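Collecting grasps at Fosholm

Carmela Campos runs data collection for the manipulation group at Fosholm, where a KUKA arm spends most of the working day picking blocks out of a metal bin. The work began in October. By 25th November the set held 215 accepted episodes.

"An episode is one attempt, from the arm leaving its start pose to the fingers opening again," Campos says. "We log joint positions, finger commands and the video from a fixed camera. If one of those streams drops out, the whole episode goes."

Failed grasps are kept. The group's earlier set, recorded under the project name Cerside, held only clean picks, and the policy trained on it had no response when a block slipped. "It would close, lift and carry nothing to the drop point," she says. "Now a miss is labeled as a miss, and the retry is recorded as part of the same episode."

Block placement is the part she checks most often. Operators tend to set objects down in the middle of the floor, well apart, where any gripper can reach them. Her instructions ask for blocks against a wall, blocks side by side, and blocks partly hidden from the camera by the hand.
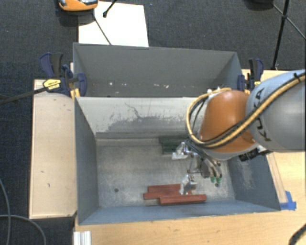

"Two blocks touching is a different problem from two blocks with a gap," Campos says. "The fingers need somewhere to go. With a wall behind, there is one side fewer to come in from, and the operator has to decide what to move first. That decision is what we want in the data."

Each operator works in blocks of 3 hours, with the bin position checked at the start. A shift of a few millimeters is enough to spoil a comparison between sessions – the group lost 2 days of recordings that way before the check was written down.

Labels are entered with Bikero, an in-house tool, and reviewed by a second person. Disagreements go to Campos. Most concern partial grasps, where a block leaves the floor and falls back.

The next round will use the Mavromatis object list, which adds curved parts. Campos has not set a target size for it. "I would like to see the error curve on the current set first," she says. "It is still coming down."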